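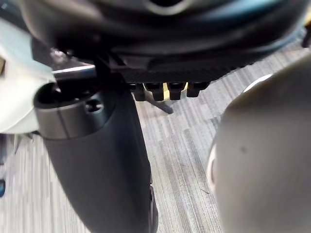 Section 3. Floors: carpet care and setting out the room

Read section 2 first if you haven't done the delivery checks. This part covers carpet only. Hard floors are in section 4, Kwok has the latest copy.

Applies to the grey striped carpet in the Plunduvmont rooms. Other carpets, ask before using any of this on them.

3.1 Before you start

You need:
Vacuum with the floor head, not the stair head
Crevice tool
Two white cloths, clean. Not coloured, the dye comes off
Bowl of cool water
Carpet cleaner from the store cupboard (Sumano, the spray one)
Felt pads, one bag
Masking tape
Soft brush

Shoes off or overshoes on. Overshoes are in the box by the door, please put them back in the box.

CAUTION: Do not use the steam cleaner on this carpet. Backing is glued and the glue lifts. See Maricel Mangubat if you think you need steam, you probably don't.

3.2 Clearing the floor

1. Pick up anything loose. Clips, staples, cable ties, bits of packing.
2. Coil leads and put them up on a table. Don't leave them looped over a chair back.
3. Chairs out to the corridor. Stack no higher than the door handle.
4. Tables stay in unless you have somebody on the other end. Lift, never drag. Dragging across the stripe pulls the loops and they do not go back.
5. Heavy equipment stays where it is. Clean up to it and stop. Don't lean on it or push the vacuum hose underneath.

Note: if something heavy does have to come out, it's a job for Pongsak Prasertsri and goes on the moves sheet. Not during cleaning.

3.3 Vacuuming

Go with the stripe first. Then across. Then with the stripe again to finish, otherwise it looks patchy by the window and somebody rings up about it.

1. Check the bag. More than half full, change it.
2. Set the head to low pile.
3. Start at the wall furthest from the door.
4. Slow strokes, overlap each one by half a head.
5. Skirting edges with the crevice tool, all four walls.
6. Under tables by hand. Kneel down and look, you can't see the fluff from standing up.
7. Work back to the door so you're not walking on what you've done.

CAUTION: Keep the lead behind you. Unplug at the wall before clearing a blocked head.

If the head squeals there's thread round the roller. Switch off, unplug, turn it over, cut the thread with the blunt scissors. Don't pull it.

3.4 Marks and spills

Get to them quick. Old ones take three goes and may not come out at all.

Wet spills (tea, coffee, water)
1. Blot with a dry white cloth. Press down, don't rub.
2. Turn the cloth to a clean bit and keep going till nothing more comes up.
3. Damp the second cloth with cool water, press again.
4. Dry cloth over the top, something flat and heavy on it. Leave it an hour.

Greasy marks
1. Try the cleaner on a hidden bit first. Behind the door is fine.
2. Spray the cloth and not the carpet.
3. Work from the outside of the mark inwards.
4. Blot with cool water after, or the patch goes sticky and picks up dirt.

Black scuffs
Usually rubber, from castors or chair feet. Dry brush first, most of it lifts. Anything left, treat as greasy.

Tape residue
Warm the spot with the palm of your hand and roll the glue off with your thumb. Slow but it works. No white spirit, no nail varnish remover.

Note: write down any mark you can't shift, with the room and which wall it's nearest. I-hsuan Peng keeps the list. Don't put a chair over it and hope.

3.5 Dents in the pile

From table feet mostly. Only do this once the foot has been moved, obviously.

1. Ice cube in the dent. One is enough for a small foot.
2. Let it melt completly.
3. Blot up the water.
4. Tease the loops up with your finger or the soft brush.
5. Leave overnight before anything goes back on that spot.

Deep dents may need doing twice. If you can feel a ridge in the floor under the dent that's the board and not the carpet, report it.

3.6 Putting the room back

1. Check the floor's dry. Back of the hand, flat down, in a few places.
2. New felt pads on chair feet where they're worn or missing. Wipe the foot first or they fall off by teatime.
3. Line tables up with the stripes. Pick one stripe near the wall and mark it with a short bit of masking tape at each end, then set the front legs to that.
4. Table length is 185 cm so check you've got room for the chair and for somebody to get past behind it.
5. Chairs in last.
6. Leads down, along the wall, never across the walkway. If one has to cross use a cable cover.
7. Take the masking tape up. Same day, please. It was left down in room 709 and we're still getting the glue out.

CAUTION: Don't put rubber-backed mats on this carpet. They leave a yellow shadow which does not come out.

3.7 How often

Vacuum: every day the room is used
Edges and under tables: once a week
Felt pads: check at the start of the month
Full clean by the contractor (Clavatia): next one is in April, Yee-man Choi has the booking

On contractor days the room needs to be clear to the standard in 3.2 before they arive. They won't shift chairs.

3.8 Spares

Carpet tiles, same stripe, are on the bottom shelf in the store. Check the arrow on the back before laying one, all arrows the same way. Don't use the last box without telling Wing-yan Tu, delivery is slow on these.

Section updated 3 April 2024. Bin older copies.

Next: section 4, Hard floors and doormats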